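Telton Crew Scheduler, Release 40: Product Review
July 7, 2022

Regional airlines have long relied on spreadsheets to assign pilots and cabin staff. Telton's scheduling software replaces them with one shared roster. Kerkcombe Airways tested it on 193 monthly flights.
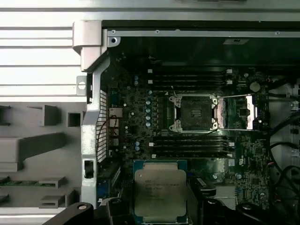
An Intel processor held above an open workstation.

Duty-time alerts were clear and arrived promptly. Swapping a crew member between flights required four steps, two fewer than in Lollance, the airline's previous system.
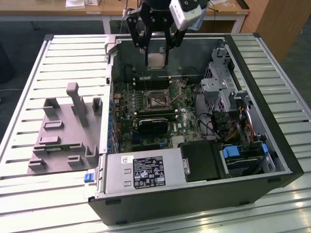 Reserve staffing is the weaker area. The software does not separate airport standby from home standby, and reports must be corrected by hand. Telton plans a revision in November. The license costs $89 per user per month.

Reviewed by Tullio Marchetti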